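Who Keeps the Dog When a Marriage Ends

When Visitación Soler and her husband separated, they settled the house in one afternoon and the superannuation in two emails. The dog took them until the following January.

Plumar was a six-year-old kelpie cross they had picked up from a farm outside Gutmont. He was registered in her name, but her husband had paid most of the vet bills and did the morning walks. Each of them thought the answer was obvious.

"I'd have given him the car," Soler says. "I nearly did."

Disputes like theirs are common in family law offices, and many clients are surprised by how the law treats them. For most purposes a pet is property. A lawyer will ask who bought the animal, whose name is on the council registration and who has paid for its upkeep. How the dog behaves when one person leaves the room doesn't usually come into it.
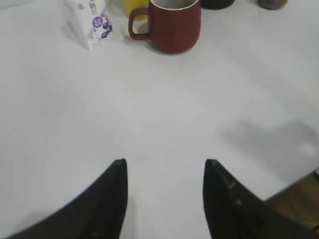 Giang Lương has practised family law in Londham for most of her working life. She tells new clients to collect their paperwork before they argue about anything. That means the purchase receipt or adoption form, the microchip record, vet invoices and any insurance policy. If the microchip is still registered to an old address, she has them check whose details are attached before anyone changes them.

"People ring the registry the night they move out," she says. "It looks bad later, and it makes the other person angry straight away."

Cost is the next thing she raises. Soler's first bill, for two letters and a phone call, came to $781. Plumar's adoption fee had been $176. She paid the bill and decided she didn't want another one.

She and her husband went to a mediator in Dobre instead. The session covered what they called the leftovers: the dog, a trailer, a camping fridge and some furniture from his mother. The mediator asked each of them to write out an ordinary week, hour by hour, and mark the times when someone would be home. His roster had changed and he was working long shifts. Hers hadn't. 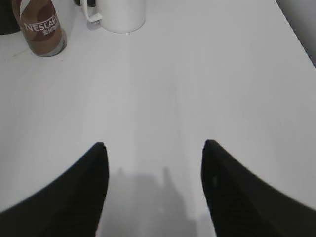 The agreement they reached fits on one page. Plumar lives with Soler and spends every second weekend with her former husband. She pays for food and registration. Vet bills over an agreed amount are split, and either of them can approve emergency treatment if the other can't be reached. There is a line on who takes him during holidays and another on what happens if one of them moves interstate.

Lương likes to see that last line included. Shared arrangements often run well for a year or so, then come apart when someone takes a job elsewhere or a new partner turns out to be allergic. She also suggests writing down who makes the decision when an animal is old and very sick, though clients tend to put that part off.

Where there are children, she says, the pet often travels with them between houses. This suits some dogs and very few cats.
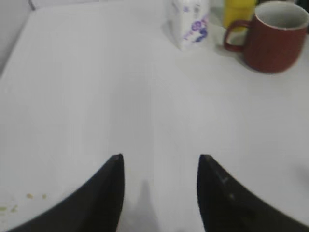
Soler admits that the handovers were awkward at first. They met in the car park behind the Londham library and barely spoke. Now he comes to the door, and the lead and the worming tablets go back and forth in a canvas bag.

She has made one change to the page since they signed it. Her former husband asked for Plumar on his birthday, whichever weekend it falls on, and she wrote it in at the bottom by hand. They both initialled it.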